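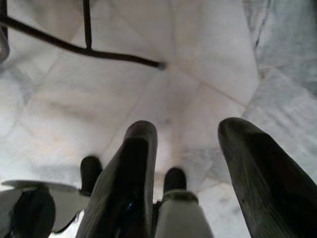 Fig. 1. Polished marble floor tile, white and gray, with diagonal joints.

Unit 4: Calcite Stone Underfoot
Instructor: Ariel Samonte

4.1 Composition
Marble is limestone recrystallized under heat and pressure. The main mineral is calcite, or dolomite in some beds. Veins mark impurities such as clay, iron oxides and graphite that were present before the change. Gray tones usually come from graphite or fine sulfides.

4.2 Acid attack
Calcite has a Mohs hardness of 3 and dissolves in weak acids. Vinegar or lemon juice leaves a dull spot known as an etch. An etch is loss of material and can't be washed out. Sealers slow staining but do not stop etching.

4.3 Joints
Rigid grout carries no movement. Large floors need soft joints at walls, at columns and at set intervals across the field. See the Kirdale case notes (K. Ngcobo) for a floor that lifted along one line.

4.4 Lab task
Place one drop of white vinegar on the Mendgate offcut. Wait 15 minutes, rinse, dry, and compare gloss under a low lamp. Repeat on the granite control. Record both readings in Table 2.

Reading before the next lecture: course pack, sections 4.5 and 4.6.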